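HOSPITALITY OPERATIONS II
Unit 6: Guest Laundry, Found Property, and the Handling of Complaints
Course handout. Instructor: Jeanine Smits
Revised Aug 29, 2025

Print this page | E-mail this page

Purpose of the unit

This handout accompanies the two lectures on services that a hotel provides outside the guest's view. Students should read it before the first lecture and bring it to both. The required reading remains Chapter 9 of the course reader. The handout does not replace it, and the assessment draws on both.

Unit 5 dealt with room assignment and the night audit. Unit 6 turns to the property that guests entrust to the hotel or leave behind in it. A hotel that sells rooms well and handles belongings badly will see the result in its reviews within a season. Complaints about lost or damaged clothing are few in number compared with complaints about noise or temperature, but they take longer to close and are more likely to reach the general manager.

Throughout the unit we use the Teltatgate, a business hotel of 111 rooms on 12 floors, as our working case. Its layout and staffing plan were distributed in Unit 2. Students who joined the course late should obtain a copy from the department office.

6.1 Three models of guest laundry

Hotels generally follow one of three models.

In-house service. The hotel operates its own plant and processes guest clothing beside its linens. Turnaround is short and control is direct. The cost lies in equipment, floor space, and trained staff. A plant designed for sheets and towels is not automatically suited to a silk blouse, and separate procedures are needed.

Contracted service. Guest clothing is collected by an outside firm and returned the same evening or the following day. The Teltatgate uses this model. Its contractor, Segers, collects once each morning. The hotel remains the party with which the guest has dealt, and the guest will address any complaint to the front desk, whatever the contract says.

Self-service. Coin or card machines are placed at the guests' disposal, usually on a lower floor. This model is common in extended-stay properties. The hotel's duties are limited to maintenance, cleanliness, and clear posted instructions, though questions of unattended clothing arise often and should be covered by a written rule.

Many properties combine two of these. A combination should be described accurately at booking. A listing that says "laundry available" without further detail is a frequent source of disappointment, particularly for families and for guests on long stays.

6.2 Intake

Intake is the point at which most disputes begin. The guest fills out a slip, places it with the clothing in the bag provided, and leaves the bag in the room or hands it to an attendant. The attendant then has the following duties.

1. Confirm that the slip carries a name, room number, and departure date. A bag with an incomplete slip is held at the desk until the guest has been contacted.

2. Count the articles and compare the count with the slip. Where the counts differ, the guest is told before the bag leaves the building. The hotel's count is written beside the guest's count and neither is erased.

3. Sort by color and by care label. Articles without a legible label are set aside for the supervisor.
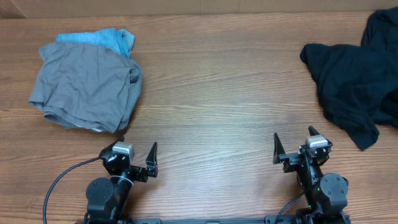
4. Check all pockets. Anything found is sealed in an envelope marked with the room number and placed in the desk safe.

5. Note existing damage on the slip in plain words, such as "small tear, left cuff" or "stain at collar." General remarks such as "worn" are of little use in a later claim.

6. Enter the bag in the log. The Teltatgate keeps its log in Numo, the property management system introduced in Unit 3. A bag entered after the cutoff is treated as next-day service, and the guest must be so informed.

Students should note that steps 2 and 5 are carried out again when the clothing is returned. The second check is the one most often omitted under pressure of time.

6.3 Pricing and disclosure

Laundry charges may be set per article, per bag, or per weight. Per-article pricing is the most common in full-service hotels and the least popular with guests, who tend to compare the charge for a shirt with the charge at a neighborhood cleaner. Per-bag pricing is simple to explain and encourages use, but it requires a clear limit on bag size.

Whichever basis is chosen, the price list must be in the room, must match the list at the desk, and must state any surcharge for same-day or pressing-only service. Taxes and service charges should be shown as they will appear on the bill. In the January review of the case hotel, the list in the rooms and the list in the system were found to differ on 13 items. Each of these differences could have become a disputed charge at checkout.

6.4 Liability

The rules on an innkeeper's liability vary by jurisdiction, and this handout is not a statement of law. For the purposes of the course, students should be able to explain the following points.

A hotel may in many places limit its liability for guest property, provided the limit is properly posted. The Teltatgate sets its limit for laundry at $300 per bag. The limit is printed on the slip above the signature line.

A posted limit does not usually protect a hotel that has been careless. If a bag was left in an open corridor overnight, the manager should expect the limit to be challenged.

The contract between hotel and contractor is a separate matter from the duty owed to the guest. A manager who tells a guest to take the matter up with the laundry firm has misunderstood the relationship. The hotel settles with the guest first and pursues the contractor afterward.

6.5 Found property

Articles left in a room after departure are found property and are never to be treated as laundry, even where they are plainly in need of washing. The room attendant records the article, the room, the date, and the exact place where it was found, then bags it and turns it in before the end of the shift. Perishable goods and medicines follow their own rules, which are given in the course reader.

The hotel does not call or write to the former guest on its own initiative unless its written policy provides for this. The reason is privacy. A letter announcing that a garment was found in a certain room may reach a person who did not know of the stay. The usual practice is to wait for an inquiry, ask the caller to describe the article, and release it only when the description fits.

Storage must be locked, dry, and orderly. The case hotel uses numbered Flolex bins on shelving, with one bin per week of intake. After the holding period has passed, articles are disposed of according to policy, and the disposal is logged and signed by two employees. Staff may not take unclaimed articles home without written release from management.

6.6 Handling the complaint

When a guest reports that clothing is missing or damaged, the employee who receives the report keeps it until it has been passed in person to a supervisor. It is not left as a note. The first response should include an apology for the inconvenience, a statement of what will be done next, and a time by which the guest will hear from the hotel. It should not include a promise of payment or an admission of fault before the facts are known.

The supervisor then retrieves the slip, the log entry, and the contractor's delivery record. In most cases one of these will show where the article went. Clothing delivered to the wrong room is the most frequent finding at the case hotel, followed by articles held back at the plant for a second treatment.

Where the hotel is at fault, settlement should be prompt. The sum at issue is frequently smaller than the cost of the staff time spent arguing over it. Where the guest is leaving before the matter can be closed, the supervisor confirms the mailing address, the preferred means of contact, and the name of the employee who will follow up.

Written replies to public reviews are treated in Unit 9. For the present it is enough to say that no details of a guest's belongings should ever appear in a public reply.

Preparation for the second lecture

Prepare a one-page intake procedure for a hotel that offers both contracted and self-service laundry. State who is responsible at each stage and what is written down. Bring two printed copies. Students will exchange procedures and mark them against section 6.2.

Terms to know: intake slip, cutoff, turnaround, holding period, release, posted limit, delivery record.

Comments (3)

mkbell
Is the holding period the same for valuables? The reader has a longer one in the table, but the text under it doesn't mention it.

Jeanine Smits
The table is correct. Valuables are held for the longer period. The text will be amended in the next edition.

r_oduya
I worked a summer in a place with coin machines and the unattended clothing rule was the biggest headache we had. Would be glad to see more on that in class. Also the e-mail link at the top cuts off after 6.4 for me, the print version is fine.

Contact the department office | Copyright 2025, Hospitality Operations course materials. All rights reserved. | Back to top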